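Wrist camera pose wrong after reset in simulation, arm drives into the shelf

Asked in Simulation and Controls — 3 answers — solved

I have a six-axis arm model in Sakix with a wrist camera attached to the tool flange. The task is simple: look down at the work surface, locate a part, pick it, place it. The controller is our own, built on the Lekik motion library.

The first episode after launch runs fine. After a reset, the camera view is wrong in some episodes. It should show the work surface and the part. Instead it shows wall and whatever furniture is nearby. The detector then returns a low-confidence match on something in the background, the planner accepts it, and the arm moves toward a target that does not exist. Out of 20 resets, 6 came up this way. In 2 of those the arm drove into the shelf model at full commanded speed and the joint torques saturated until the episode timed out.

Wrist camera output from one of the bad episodes, first step after reset:

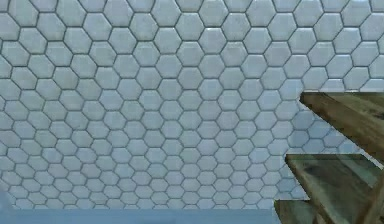
Wrist view, step 0. Tiled wall and wooden planks, no part in view.

What I have checked:

Joint positions reported by the simulator at step 0 match the home pose. The camera is a child of the flange and its local offset does not change between good and bad episodes. Rendering at a higher resolution makes no difference. Swapping the room textures makes no difference either.

The log prints this on bad episodes only:

warn: sensor frame older than state frame (19 ms)

I assumed this was harmless because our control period is 20 ms. The same controller is supposed to go on the real arm in December, so I would like to know what is happening before that.

Answer 1

Check your camera mount. We had something like this and the offset was in degrees in one file and radians in another. Also update to the latest version if you haven't.

Comment: The offset is the same in good and bad episodes, as stated in the question. A unit error would show up every time.

Comment: ok, then I don't know. Still worth checking

Answer 2 (accepted)

The warning is the fault. It is not harmless at that control period.

On reset, the simulator writes joint positions directly and marks the body transforms as dirty. The transforms for attached sensors are recomputed on the next physics step. If your reset function requests an image before that step has run, the camera renders from wherever the flange was at the end of the previous episode. Joint state is already the home pose, so your check passes. The image is one step old.

That would also explain why it is intermittent. If the last episode ended with the flange near home, the old view is close enough that you would not notice. If it ended tilted toward the wall, you get a picture like yours. Compare the final flange pose of the episode before each bad one. I expect them to match the bad view.

Fix, in this order:

1. Write the joint positions and zero the joint velocities.
2. Run one physics step with the controller disabled.
3. Request the image.
4. Compare the image timestamp with the state timestamp. If the image is older, discard it and request again.
5. Enable the controller.

Step 2 has to be with the controller disabled. If it is enabled, it will act on the old target during that step and you will have a different problem.

If you run several environments in parallel, do this per environment. A global step will advance the ones that are mid-episode.

Comment: Confirmed. I logged the final flange pose for all the bad episodes and each one matches the step 0 camera view of the next. After adding the extra step and the timestamp check I ran the same 20 resets with no bad views and no warning. Accepting this.

Answer 3

The accepted answer covers the cause. I would add that the stale image is only half of the failure. The other half is that the arm moved on it, and that part will follow you to the hardware. Real cameras drop and delay frames too.

Three things I would put in before December:

Reject any detection whose position falls outside the reachable work area. A target behind the wall plane should never get to the planner. This is a box check and costs nothing.

Treat the age warning as a stop condition. On our Fendier cell an image older than half the control period holds the arm at its current position and raises a fault. The operator has to clear it. It tripped a lot in the first week — mostly a bad network cable — and hardly ever after that.

Set a torque limit in the controller that is lower than the joint limit. Sitting in saturation until a timeout is fine for a simulated shelf. On the real arm it will damage the gearbox or whatever it is pushing against. And keep the timeout out of your safety logic entirely, the stop has to come from the drive side.

For first motion on the real arm use reduced speed, with someone at the stop button and no one inside the fence.

Comment: Does the half-period rule hold if the camera runs slower than the control loop? Ours does.

Comment: No. Use the camera period plus a margin in that case, and only replan on a new image. Between images the arm should finish or hold the current segment.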